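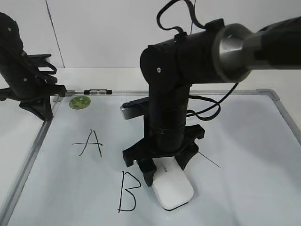
Am Dienstag wollte ich eigentlich nur schnell die Greifer nachziehen und dann nach Hause, und am Ende stand ich bis kurz vor sieben in der Werkstatt und habe Kabel neu verlegt. Wer hier schon länger mitliest, kennt meine kleine Zelle mit den zwei schwarzen Armen ja, Projektname Drasville (fragt nicht, der Name stand auf einem alten Ordner und ist kleben geblieben). Aufgebaut ist sie auf einem weißen Tisch, darauf liegt flach ein Whiteboard im Alurahmen, und das ist für mich inzwischen die beste Arbeitsfläche überhaupt. Man kann alles direkt draufschreiben! Das A und das B links von der Maus sind einfach mit dem Marker gemalt, der grüne runde Aufkleber weiter oben ist mein Nullpunkt, und wenn mir eine Position nicht mehr passt, wische ich sie weg und male sie neu. Bei der alten Holzplatte hatte ich dafür Klebeband, und das hat sich nach zwei Wochen immer an den Ecken hochgerollt.

Die weiße Computermaus ist mein Prüfteil, und zwar schon seit dem Frühjahr. Glatt, rund an den Kanten, oben glänzend – also so ziemlich alles, was ein Zweifingergreifer nicht mag. Wenn die Finger nicht sauber parallel stehen, merkt man es an der Maus sofort, sie dreht sich dann beim Zufahren ein Stück weg. Mit einem Holzklotz merkt man gar nichts, der verzeiht alles. Ich fahre also nach jedem Eingriff 13 Griffe hintereinander auf die Maus, von A nach B und zurück, und erst wenn die alle durchgehen, schreibe ich das Datum ins Heft.

Jetzt aber zu den Kabeln. Der rechte Arm hatte seit Wochen so einen Aussetzer, immer nur in einer bestimmten Haltung, und immer dann, wenn ich gerade nicht hingeschaut habe. Ich hatte erst den Antrieb im Ellbogen im Verdacht, habe die Abdeckung aufgemacht, alles angeschaut, wieder zugemacht. Nichts. Dann Stecker gereinigt. Auch nichts. Irgendwann habe ich den Arm mit der Hand ganz langsam durch den Bewegungsraum geführt und dabei nur auf das Kabel geachtet, und da war es dann klar: Kurz vor dem Anschlag wurde es richtig stramm gezogen, weil ich im letzten Herbst beim Aufräumen mal wieder alles »schön ordentlich« angebunden hatte. Ordentlich ist bei bewegten Kabeln leider keine gute Idee.

Ich habe also die Kabelbinder aufgeschnitten und oben eine großzügige Schlaufe stehen lassen. Sieht wild aus, wie ein Lockenwickler, aber der Arm kommt jetzt überall hin. Am Unterarm hängt das zweite Kabel auch locker nach außen weg, da muss ich nur aufpassen, dass es mir nicht über das Board schleift, wenn der Arm ganz nach unten fährt. Das schwarze Band am Unterarm habe ich bei der Gelegenheit gleich neu gewickelt. Gewebeband übrigens, das normale Isolierband wird mir im Sommer zu schmierig.

Dann noch die Greiferschrauben. Die lösen sich bei mir mit schöner Regelmäßigkeit, bei 70 Betriebsstunden ziehe ich inzwischen blind nach. Den kleinen Drehmomentschlüssel dafür habe ich von Pronora bestellt, der war nicht billig, aber seitdem habe ich keine Gewinde mehr vermurkst (vorher waren es zwei, und eins davon durfte ich ausbohren, das war ein sehr langer Samstagabend). Schraubensicherung nehme ich die mittelfeste. Einen winzigen Tropfen, wirklich winzig!

Am linken Arm habe ich diesmal nichts gemacht. Der hat noch die gezackten Backen drauf und steht beim Prüfen am Rand geparkt. Eigentlich wollte ich längst beide gleich bestücken, die Gummiauflagen aus Drokcombe liegen seit Oktober in der Schublade. Fünf Stück, drei hätte ich wohl schon falsch zugeschnitten, wenn ich mich drangetraut hätte.

Die 13 Griffe habe ich danach zweimal gefahren, einmal langsam und einmal im normalen Tempo. Kein Aussetzer. Ob das so bleibt, schreibe ich in ein paar Wochen, dann sind auch die Auflagen dran.

Kommentare (3)

schraubfix
Das mit dem strammen Kabel hatte ich exakt so! Hab zwei Motoren getauscht, bevor ich draufgekommen bin. Welche Länge hat deine Schlaufe denn?

Werkbank_Nord
Geht der Marker vom Whiteboard nach ein paar Monaten noch ab? Bei mir bleibt immer ein Schatten.

Blogautor
@schraubfix: Nie gemessen, ich lasse so viel stehen, dass beim weitesten Ausfahren noch ein Bogen bleibt. @Werkbank_Nord: Mit Spiritus schon, trocken eher nicht.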